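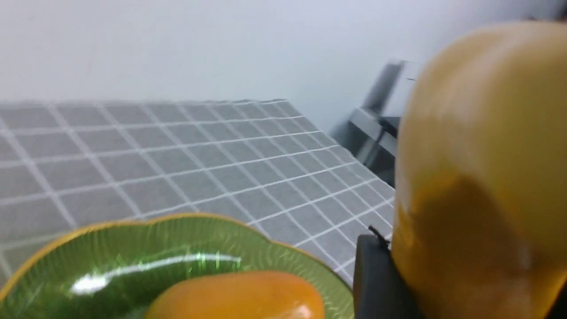 Rilleck Table Linen and Serving Ware Project
Progress report to Ernatach, third period
Prepared by Kylie Halliday

1. Status

Work in this period covered the table covering, the serving pieces and the start of the loan list. The dining room at Setbridge remains the trial room. The loan list is behind schedule. Everything else is on plan, and spending to the end of January stands at $413 against the period allowance of $1000.

2. Table covering

The gray cloth with the white check has replaced the plain one used last period. The change was requested by the lunch group, whose members found it hard to judge the edge of a plate against an unmarked surface. The lines give a fixed reference for place settings, and the layout sheet has been redrawn to use them.

Two points remain open. The cloth does not lie fully flat, and the check lines bow where it lifts. Smoothing by hand before setting out is now the first step on the sheet. Clips were considered and set aside, as they catch on sleeves. The second point is laundering. Pakzad has quoted for a regular wash but has not confirmed how the cloth will be returned. We have asked for it rolled — a folded cloth brings its creases to the table.

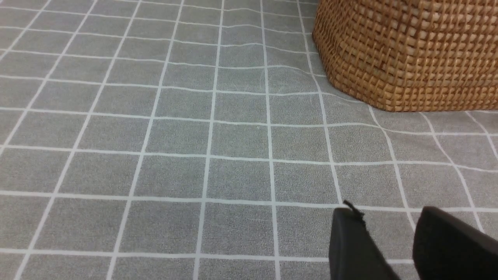 3. Serving pieces

The wicker basket is kept on the cloth during setting out and stays there through the meal. It was first tried on a side shelf, where people had to get up to reach it. Its rim sits directly on the fabric, so the cloth has to be smoothed before the basket goes down. Aroha Doolan has moved that line up on the sheet accordingly.

The green plate with the scalloped rim is assigned to fruit. Its gold edge is easy to pick out against the gray. The finish is glossy and shows glare under strong light, and we will try it at the other end of the table before ordering more. It is to be washed by hand until the supplier answers our question on the rim.

4. Loan list

The list holds 114 entries. Of these, 8 have no condition note and cannot be lent until one is added. Aroha Doolan will complete them next period.

5. Next period

Confirm laundry terms with Pakzad. Repeat the layout trial with the lunch group using the revised sheet. Close the condition notes and issue the list to Setbridge. No change to the budget is requested.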